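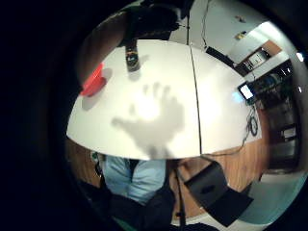 A reply received through the Kuvine workshop request board states that the dropped frames are unlikely to originate in the camera, and that the cable between the hand-held gripper and the recording computer should be replaced before any further change is made to the software. The writer reports the same fault on a gripper of similar design, where the connector had worked loose inside the grip.

The suggestion has been accepted and added to this ticket.

Ticket status: Open
Opened: 19 October 2024
Equipment: hand-held gripper with wide-angle camera, Psarras build, second revision
Location: shared workshop, tabletop station
Priority: Normal

Reported problem

The camera feed stops for a short time when the gripper is turned on its side. Recording resumes without an error message. The finger position log continues during the stop, so the two records no longer agree when they are joined. The fault was first noticed while the operator was practicing cup handling at the table. It does not appear when the gripper is held level.

In a test recording of 3,000 frames, 26 were missing. All of the missing frames fell within turns of the wrist.

Steps taken so far

The recording program was restarted and the test was repeated. No change.

The frame rate was lowered to the next available setting. Fewer frames were lost, but the stops still occurred at the same point in the turn.

The gripper was connected to a different port on the computer. No change.

The finger motor was disconnected and the jaws were moved by hand. The stops continued. The motor supply is therefore not considered a likely cause.
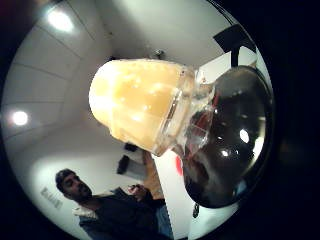 The cable was then examined along its full length. The outer cover is sound. At the gripper end, the plug can be moved slightly in its socket when the cable is pulled toward the operator's wrist. The printed clamp supplied with the Skutanton housing files holds the cable too far back to prevent this movement.

Action required

1. Replace the camera cable with a shorter one of the same type.
2. Print the revised clamp and fit it directly behind the plug.
3. Repeat the side turn 100 times with the recorder running and enter the number of missing frames in this ticket.
4. Leave the frame rate at its original setting during the test.

Members using the Psarras gripper before the repair is complete are asked to keep their recordings in a separate folder. Files already stored in the Rirkau folder should not be deleted, as the finger position logs remain usable.

The replacement cable has been ordered. The ticket will remain open until the result of step 3 has been entered.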